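Notebook, Trurnley packing room, May

3390 fruit-handling clips is what Brelus wants from us before they sign off on the sorting cell. They wrote it in the contract with no visible shame. Until then the packers, hired for knowing a bruised pear by touch, spend half their shift picking up perfectly good fruit with a pair of hand-held grippers and putting it down again. I did the early block myself. Green apple first, pads on both sides, stem up.
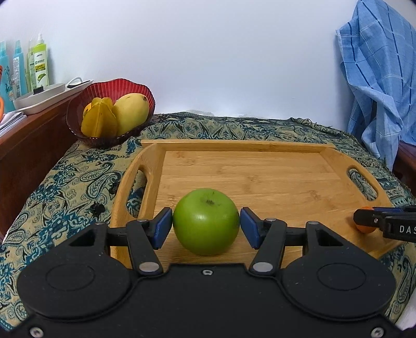

Grip notes

Squeeze late. Everybody's instinct is to close as soon as the pads are near, and then the apple rolls and you chase it. Go in level, let both pads touch, then close. The small orange ones are worse – the fingertip hides most of the fruit and you are working from memory.

Wrists: sore after 600. Sihan Qin's went sooner, but she packs faster than I do with or without machinery. I've asked Lollcombe for shorter blocks and got a reply with the word "ergonomic" in it 3 times and no shorter blocks.

Layout notes

Tray-only runs are too tidy. Real crates from Zou come in any old how, so we also work straight off the cloth with mixed fruit lying about: mandarins, a pomegranate, a couple of dried jujubes.
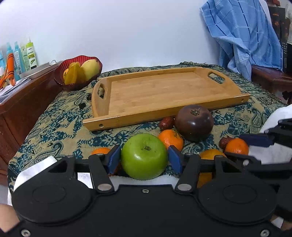

Sihan reckons the cell will take the night sort and leave us the rejects, meaning all the interesting fruit and all the complaints. Could be worse. The last plan had us "supervising", which at the old site meant sitting on a stool waiting for a light to turn red.

Pay for this work is still at packing rate. Raised it again. If we are teaching the thing, there ought to be a line for teaching on the slip.

To do: re-tighten finger screws before the late shift, ask if 3000 would do, buy more apples.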